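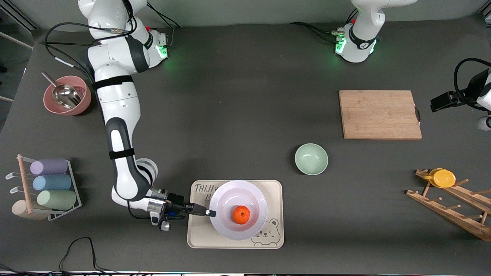
Fig. 4. Orange on the ridged plate, plate on the cream tray, bamboo board alongside.

Section 3: Setting up your fruit station

I'm going to assume you've unpacked the Nestine table kit and wiped everything down (if you haven't, go back to Section 2, I'll wait!). You need a tray, a wide-rimmed plate, a cutting board and some fruit.

1. Put the tray down first, close to the edge where you'll be standing. Mine has TAIJI printed in one corner and a cartoon bear in another, and I like the bear at bottom right so he's the right way up for me.

2. Set the plate on the tray. It's fine if it covers some of the lettering.

3. Add the fruit. One small orange is plenty to start with, and it doesn't have to sit dead center – anywhere in the shallow part of the plate is OK.

4. Lay the cutting board off to the side, straight on the table. Leave enough room to lift the tray without bumping it.

Note: Bayu Pillai wrote in to ask if the Drerance bowl works in place of the plate. It does, but I find fruit harder to pick out of a deep bowl, so I've gone back to the plate.

Caution: Don't soak the bamboo board. Wash it by hand, dry it right away and stand it on its long side overnight. I left my first one in the sink until morning and it warped so badly it rocked.

5. When you're ready to cut, move the orange over to the board. Please don't slice on the plate – the knife catches on the ridges and scratches them up.

6. Rinse the plate, wipe the tray with a damp cloth and put the peel in your compost.

Replacement boards are part number 46 in the parts list at the back.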